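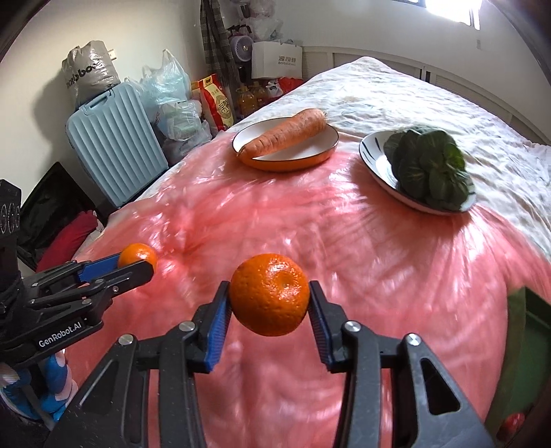

Hesstead Residents' Forum
Minutes of the meeting held on Thursday, April 27, 2023 in the Miranda Room

In the chair: Nuria Vallejo
Minutes: Ramiro Llorente
Present: 14 members as signed in. Apologies were taken as read.

1. Minutes of the last meeting
Agreed and signed, with one correction. The hire charge for the Miranda Room under item 6 should have read £40.

2. Matters arising
The noticeboard lock has been replaced. The letter to the bus company has gone and no reply has come back yet.

3. Report on the Fellora demonstration
Nuria Vallejo reported on the demonstration given by Fellora to members of the forum. The subject was how household jobs are recorded by hand so that a robot can later be trained on them. Fellora used hand-held grippers for this, one in each hand, with food as the practice items.

The part most members remembered was the mandarins, each held between the blue-lined fingers of a gripper over a pink blanket on a bed. A carrot and some leafy greens were set out on plates as well. Members had asked why a bed and not a table. The Fellora staff said they work on whatever surface a home offers, and that soft ones are harder to judge when putting a thing down.

Members were then given a turn with the grippers. Nuria found the squeeze easy to learn but had trouble telling how hard she was pressing. Two members with arthritis said the handles were stiff after a few minutes and asked for this to be passed on. Ramiro Llorente has written to Fellora about it.

Points raised in discussion:

Privacy. It was asked what becomes of recordings made in a person's own home. Fellora's answer on the day was that they are kept for training only and that a household can ask for them to be deleted. Members wanted this in writing before anyone signs up.

Time. A full session is 56 minutes, with a break. Some felt this was long for older residents. It was suggested that Fellora offer half sessions.

Usefulness. Opinion was divided. One member thought the money would be better spent on home helps. Another said her sister could no longer peel or lift fruit out of a bowl and would be glad of anything that could. The chair noted that Fellora has made no promise of a finished machine, and the forum should not give residents the idea that one is on the way.

Agreed: to thank Fellora, and to ask for a written statement on recordings. Action: RL

4. Open day
Fellora has offered to take part in the open day in August, together with Clasum, who would bring a stair-climbing trolley. Both would need a socket and a table. The hall is licensed for 158 people and the chair does not want the two stands placed by the same door.

Agreed: to accept both offers – subject to the written statement under item 3. Floor plan to come to the next meeting. Action: NV

5. Any other business
The tea urn is leaking again. The side gate is to be kept shut after dark.

The meeting closed at 8.50 pm. Date of next meeting to be circulated.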